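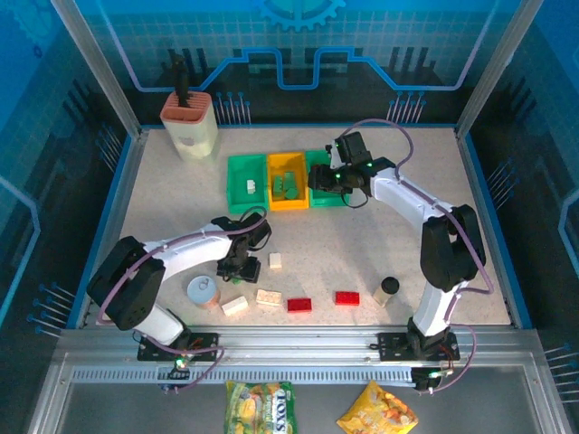
9 Dec 2020

Flatow printing works, notebook entry on the old composing room

Long day in the record boxes and a very good one! I went in meaning only to sort out the building sequence and came away with most of the history of the newspaper years, so I'm writing it up before I lose the thread.

First, the street front. The Eltton fire insurance map shows the brick front and the press room behind it as one build, with the same roof line and the same party wall. I had the press room down as an addition (so did the November draft, which now needs fixing). The joint we found in the brickwork by the side door belongs to the house next to it, which was already standing and lost its porch when the works went up against it. You can still read the porch roof as a sloping line in the mortar. I must have walked past it all fall.

Second, the press. The ledger has it as a Laaksonen flatbed, bought used, and the freight entry gives the weight of the bed casting alone as 3,000 pounds. That explains the thick patch in the floor, and I am so pleased about this, because the floor patch has bothered me from the start. It sits off center in the room, and I'd guessed a boiler. The press makes much better sense: close to the line shaft brackets and straight across from the loading door.

The print run is in the same ledger. 2,000 copies a week at the best of it, which for a town this size must mean it went out to the farms as well. There is a separate column headed "rural" that I haven't worked through yet.

Third, the residence. The editor's family lived there and the two buildings were connected by an inside door, later bricked up. The lintel is still there on the house side, under the wallpaper. Paint scrapes from the door casing gave 10 layers, the bottom one a dark green that matches the office counter. I'd like a second person to look at the match in daylight before it goes into the report.

Notes on the type cases: two full cabinets survive, plus odd drawers. Some drawers carry the Minus label, the job shop that took over the name when the paper closed. Keep those apart from the newspaper material for now. Please don't tip out the mixed drawers to sort them – the order things were left in may tell us which desk they came from.

Significance wording, rough: the works matters as the home of the district's paper and the place where county notices were printed, and the altered house matters with it, as part of the same business. I want both on the listing. The draft treats the house as background and I think that sells it short.

Still to do:
Rural column in the ledger
Measure the bricked door from both sides
Check the line shaft brackets against the Laaksonen catalog, pages 2 and following
Redraw the site plan with press room and front as one phase
Ask the county clerk's office for the notice contracts

The back shed is still locked and I don't have the key.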